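Briltuddale

Briltuddale is an interactive text game with branching story paths, written and programmed by Rodica Costache. The first public build was released on January 12, 2023. The game is a crime drama told in the second person, with life simulation elements. It is distributed as a browser download and has no sound.

Setting and premise

The game takes place in the river port of Briltuddale, which has a population of 2,000. The player character is the younger child of the Ghiță family, which owns the town's only ferry. The default first name is Gilis, and the player can replace it during the introduction. The surname is fixed, as several later passages depend on it.

At the start of the story the player character returns home after the death of an aunt and learns that the ferry has been used to move untaxed fuel. The older brother, Fulik, wants to continue the trade. The mother wants to sell the boat. The player works the ferry by day and decides which of the two to support.

Structure

The story is divided into 8 chapters. Each chapter covers one week of game time and ends with a fixed scene that occurs on every path. Between fixed scenes the player chooses where to spend each morning, afternoon and evening. The current build contains 550 passages and 1,334 links between them.

Three values are tracked: money, suspicion and trust. Money and suspicion are shown in the sidebar. Trust is stored separately for each family member and is hidden from the player, although dialogue changes when it passes certain limits. A suspicion value that reaches its maximum before chapter five triggers an early ending in which the ferry is seized. 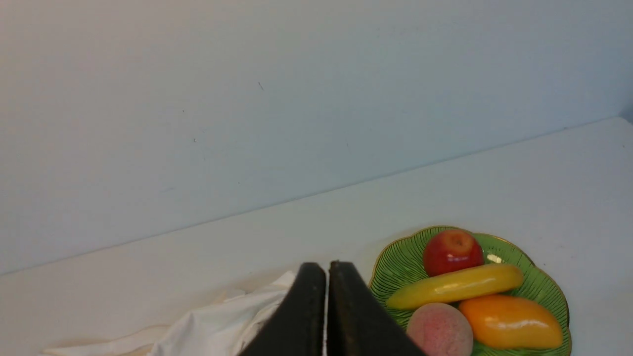 Saving is allowed at any point outside a fixed scene. Save files from builds older than the July update do not load in later ones - the update changed how trust is stored, and no converter was made.

Endings

There are five endings, not counting the early seizure. Two require that the ferry be sold before the last chapter. The ending known as "Low Water" can only be reached if the player never lies to the mother, including in optional dialogue, and has refused Fulik's first offer.

Development

Costache began the project as a short story and moved it to a branching format after writing two versions of the same final scene. Both versions remain in the game, with minor edits. The chapter order was changed once during testing, when the funeral was moved from the third chapter to the first.

Content notes

The game contains references to family violence, smuggling and alcohol use. Violent events are reported in dialogue and are not shown directly. A menu option skips the longest of these conversations - the skipped text is replaced by a one-line summary, and the tracked values are set as if the player had stayed silent.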